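Planning and Purchasing for Small Automation Projects
Unit 4 handout: The budget after the robot

Read before class. Bring the worksheet from Unit 3, with the numbers you were proud of.

Most first budgets in this course have one big line that says "arm" and a few small lines added late at night. The arm is the line you will get right. It comes with a quote, and the quote comes with a salesperson who calls back. The trouble lives in the small lines.

Our running case is the Ustilden bench, a tabletop pick-and-place station planned for mixed household goods. The first draft listed the arm, a gripper from Dralum, and a mount. Total for everything else: $68. The second draft put everything else at $2,367. Same bench, same arm. The gap was spare finger pads, cables, a second power supply, shipping both ways on a returned part, and 26 objects to pick up. 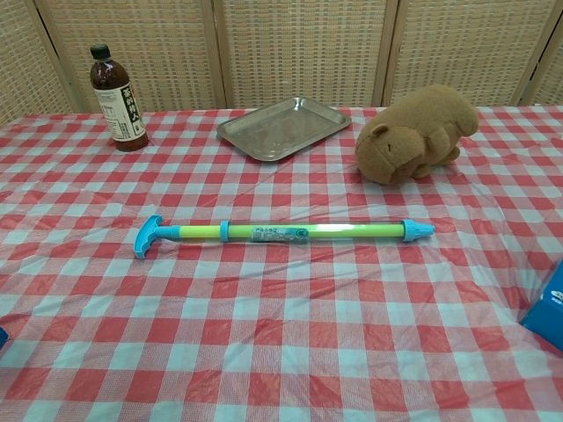
Test objects get their own budget line, and the line needs a plan behind it. Start with what the gripper will find difficult, then shop. A shallow metal tray asks for a grip on a thin rim and throws highlights back at your camera. A plush capybara gives way when squeezed, so a force setting that suits a full bottle of what looks like tea tells you very little about it. The pump water gun is long and narrow, with a handle that slides, and where you grab it matters a good deal. Even the gingham cloth belongs on the list: it is thin, it wrinkles, and a vision system tuned on a plain gray mat may have opinions about checks. Total cost of this education is small. Total cost of discovering it after acceptance testing is a chapter of its own (Unit 7).

Buy 2 of anything that can be crushed or discontinued. Toys are discontinued constantly, usually the week your results get interesting.

Now the quotes. Cele and Mellonano both bid on the Ustilden integration work. Cele was cheaper and left out training. Mellonano included training and left out the mounting plate, which one does need. Put both bids on the same sheet, line by line, and write "not included" wherever a line is blank. A blank cell looks a lot like zero to the person who signs.

Lead time goes beside price, in its own column. If the arm lands in April and the gripper adapter lands in June, you have bought a very expensive coat rack for two months. Enter it that way if you like; I have given credit for it.

For next class: revise your Unit 3 budget with separate lines for test objects, spares, freight and training. Mark each figure Q (quoted), L (looked up) or G (guessed). More than a third G and you are writing fiction, a different department.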